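Pekix User Guide
Section 4: Setting Up Your First Newsletter

Last revised 8 Dec 2020

Before you start

You will need a Pekix account, a sending address at a domain you control, and something to say. Pekix can help with the first two. If you only have a free webmail address, you can still build a newsletter and admire it in preview, but the Send button will stay gray until you finish 4.1.

If you are moving over from Classide, read 4.3 before you import anything. People who skip 4.3 tend to write to us on the same afternoon.

4.1 Verify your sending address

1. Open Settings, then Sending, then Addresses.
2. Click Add Address and type the address your readers will see. Use one you check. Readers do reply to newsletters, and some of them are nice.
3. Open the message Pekix sends to that address and click the link inside. The link is good for 50 minutes. After that it expires and you get to ask for another one.
4. Go back to Addresses. A check mark should appear next to your entry. If you see a clock instead, reload the page.
5. Click Domain Records and copy the two lines of text shown there into your domain host's settings. Every host hides these settings somewhere different. Look for DNS, Advanced, or a menu with a warning on it.

Note: Domain records can take until the next day to be picked up. Clicking Check Again every few seconds has been tried by many customers and has no effect on the outcome.

4.2 Create a list

1. Open Lists and click New List.
2. Give it a name. Your readers can see this name on the unsubscribe page, so "Main List" is fine and "People Who Might Buy Something" should be reconsidered.
3. Pick a default sending address.
4. Turn on Confirm Signups if you want new readers to click a link before they are added. You will end up with a smaller list made up of people who exist.
5. Click Save.

The free plan holds one list of up to 100 readers. Reader number 101 will see a polite message and you will see a less subtle one about upgrading.

4.3 Import readers from another service

Caution: Only import people who asked to hear from you. A stack of business cards from a conference in March is a stack of business cards. Accounts that import bought or borrowed lists are paused, and getting them unpaused involves a form.

1. In your old service, export your readers as a CSV file. In Classide, the export is under Audience, then Tools, then More Tools.
2. Open the file and check that the first row has column names. Pekix needs a column called Email. It will accept First Name and Joined if you have them, and ignore everything else, including whatever you once kept in Custom Field 7.
3. Export your unsubscribed readers too, as a separate file.
4. In Pekix, open your list and click Import. Upload the unsubscribed file first and mark it Do Not Mail.
5. Upload the main file. Anyone who appears in both stays off the list.
6. Read the summary before clicking Finish. Duplicates and broken addresses are shown in orange.

Note for Classide users: Exports made with Include Archived turned on put archived readers in the main file with no label. Turn it off and export again. We have asked them about this.

4.4 Write the first issue

1. Click New Issue and choose a layout. Plain is the one most people come back to after trying the others.
2. Enter a subject line. The counter turns yellow at 50 characters, which is where many phones stop showing it. You are free to ignore the counter, and it will go on being yellow.
3. Fill in Preview Text. If you leave this blank, inboxes will show the first words of the issue, and those are very often "View in browser."
4. Write the issue. The editor saves on its own every 13 seconds. The word Saved in the top corner means it worked.
5. Add your mailing address to the footer. The law wants one there in many places, and Pekix will not send without it. A P.O. box is fine.

If you paste from a word processor, use Paste as Plain Text. Otherwise the fonts come along, and so does the spacing, and you will spend the evening finding out where all of it went.

4.5 Connect Statovel (optional)

Statovel posts a link to each issue on your social accounts after it goes out.

1. Open Settings, then Connections, and click Statovel.
2. Sign in to Statovel in the window that opens. If no window opens, your browser blocked it and believes it did you a favor.
3. Choose which accounts should get the post.
4. Set a delay. The default is one hour, so that subscribers see the issue before everybody else does.
5. Edit the post template. Please do edit it. The default reads "New issue is live!" and nearly 73 percent of connected accounts are still using it.

Caution: Test issues do not trigger Statovel. Issues sent to a list that contains only you are real issues as far as Pekix is concerned, and will be announced to the world.

4.6 Send a test

1. With the issue open, click Send Test and enter your own address.
2. Read the test on a phone and on a computer.
3. Click every link, the unsubscribe link included. In a test it goes to a dummy page and nothing happens to your list.
4. Check that the greeting has a name in it. "Hello {first_name}" means the import had no First Name column, or the column was called something else. Set a fallback word under List, then Defaults. "Hello there" has served for years.
5. Fix the typo. Send another test.

When the test looks right, click Schedule and pick a time, or click Send Now and confirm. There is a short Undo bar at the bottom of the screen after you confirm. Once the bar is gone, so is the issue, and corrections go in the next one.

Section 5 covers open rates and how often to look at them.

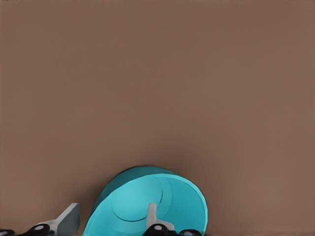
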